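Piduvis Repair and Reuse Workshop
Minutes of the August meeting

Held Friday, 6:30 p.m., in the back room at Bulus Street
Chair: the workshop coordinator
Minutes: the secretary

1. Opening and previous minutes

The meeting opened at 6:35. The July minutes were accepted with one correction: the shelving was bought from Prata, not donated by them. The secretary will fix the copy in the binder.

2. Matters arising

The lock on the side door has been replaced. Keys are with the coordinator and the Saturday shift lead. The old keys should be handed in at the desk.

The leak over the sink has not come back. Item closed.

Two members asked again about heating for the winter. The coordinator has one quote and is waiting on a second. Carried to September.

3. Computer parts sorting

Most of the evening went to this item. The workshop took in 309 pieces in the office clearance from Pilum, mainly memory, processors, small drives and power supplies. The memory has been sorted and bagged. The drives are being wiped and will be dealt with separately. The processors are what remains, and they have been sitting in mixed boxes since they came in.

It was pointed out that processors have been put away in sandwich bags, in egg cartons and in one case a coffee tin. Several had bent pins or scratched contacts when they were checked. Members could not agree on whether this happened here or before pickup. It was agreed to stop using bags and cartons for processors in any case.

The molded plastic trays were discussed. Those who have used them like that a processor can be set down by itself and does not slide against the next one. The complaint is that the trays take up shelf space and do not all stack with each other. One member thought the raised parts made them slow to load. Others had not found this. 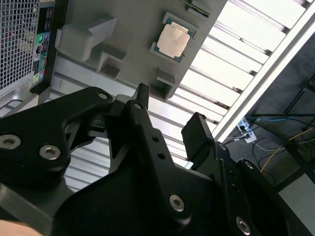 4. Decisions on processor storage

a) Processors go in plastic trays from now on. One processor to a place, never on top of each other.

b) Pick up and set down by the edges. No fingers on the contacts or pins. Wrist straps are in the top drawer of the sorting bench and are to be worn.

c) Old thermal paste comes off before a part goes in a tray. Use the lint-free wipes and the alcohol, and let the part dry on the mat first.

d) Each tray gets a paper label with the socket type, the date sorted and the initials of the sorter. Untested parts get a yellow dot, tested parts a green one.

e) Damaged parts go in the red bin under the bench for recycling. They are still entered on the sheet.

A proposal to photograph every part for the online list was voted down, 5 to 3. The list will stay text only -- socket, model, tested or not.

5. Spending

The coordinator asked for up to $100 for more trays, labels and wipes. Approved. Receipts go in the envelope by the till as usual.

The account stands at nearly $1000 after rent. No other spending was approved. A request for a second soldering station was held over until the heating quotes are in.

6. Opening hours

Saturday hours stay as they are. The Wednesday evening session will be tried for another 2 months. Turnout has been uneven -- busy on the first one, very quiet on the last.

7. Any other business

The sorting bench is being used for lunch. Food and drinks are to stay on the round table by the window.

Someone has left a bicycle in the hallway. It needs to be gone by next Friday or it goes on the sale rack.

The Bulus Street block party has asked for a repair table. Small appliances and lamps only. Sign-up sheet is on the door.

8. Actions

Coordinator: order trays and labels, get second heating quote.
Secretary: correct July minutes, print the storage rules and tape them up over the bench.
Saturday shift lead: begin moving processors out of the mixed boxes, oldest box first.

Meeting closed at 8:10. Next meeting in September, same room, same time.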